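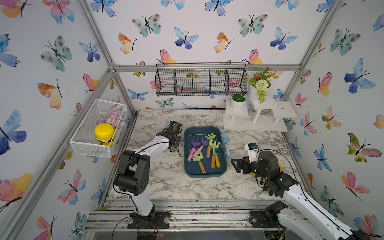

Chapter 3 of the thesis is at 842 words. It covers the Gurard letters and how later novelists borrowed from them without saying so.

---

Spent the morning in the library at Jornthorpe. They only let you have 4 items at a time, and the reading room closes at 20 to five.

---

My supervisor wants the theory section moved to the front. I've moved it. The introduction now repeats most of it, so that needs cutting next.

---

Does anyone have a scan of the Weerakoon edition with the original preface? Mine starts at the first letter.

---

Found the preface. Back to the footnotes in October.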